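Snædís Bergmann
August

Thread on the butcher-block table, as a few of you asked what I ended up doing with it. It's long, sorry. 1/

Background for anyone new: I bought it second-hand through Nureck, the clearance place by the ring road. The seller had it down as a kitchen worktop on legs. I wanted it as a general table for sorting, wrapping, mending and the odd bit of paperwork.

The top is glued up from narrow strips, some nearly honey, some tan, with darker streaks here and there. I like that. It does mean that anything you spill shows up on one strip and vanishes on the next, so you have to wipe the whole thing and not just the bit you can see.

Finish. The old coat was sticky, so I sanded it back and put on 2 coats of Kárason hard oil with a day between them. The tin says 3 coats. I stopped at 2 and so far it's been fine. Rub it off properly after fifteen minutes or it goes tacky and you're back where you started.

Measured it twice. The advert said 1,100 mm along the back and I get 1,062. Not a problem for me but it would have been if I'd been fitting it into a gap. Take a tape measure with you.

Next, what lives on it. I had far too much out before: pen pots, a tray, a radio, post. Every job began with ten minutes of shifting things to the other end. So now the rule is that the back is for things that stay and the front is for whatever I'm doing.

The things that stay are the lamp and the little green plant. The lamp has a big white drum shade and a round shiny base, and the base shows every fingerprint. A dry cloth does it. Don't use spray near the shade, it leaves marks.

The plant is a fake one, small, pale green, all tight little rosettes. Dust gets right down between the tips. I hold it upside down and go over it with a soft paintbrush, then a quick rinse under the tap if it's bad.

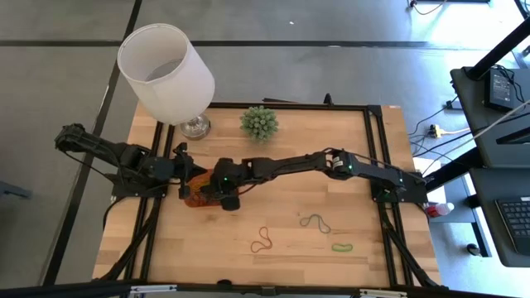
Elastic bands are the other thing. I used to keep them in a ball, which is fine until you want one from the middle. Now I lay out the few I need on the bare wood before I start and put the rest away in a tin.

I go by colour. Reddish-orange ones for fabric and anything soft, grey-blue for papers. It's only my own system but it saves rummaging. Throw out any that have gone chalky - they snap as soon as you stretch them.

Don't leave bands sitting on oiled wood for weeks, by the way. I did that on my old table and got a faint mark in the shape of a loop which never fully sanded out.

Someone asked about the floor. It's smooth grey, sealed with Allumex, and the table legs slid on it at first. Felt pads made that worse. Thin rubber discs from Zurnstead sorted it, one under each leg.

Cost, as I know it'll come up: the oil and the discs together were about a quarter of what I paid for the table. Sandpaper I already had.

Still to do: a shallow drawer underneath for scissors and tape. I've got the runners but not the front. I'd like to match the strips if I can find an offcut in the same sort of colour.

If anyone has a butcher-block offcut going spare, tan or honey, message me. I can collect most evenings after six.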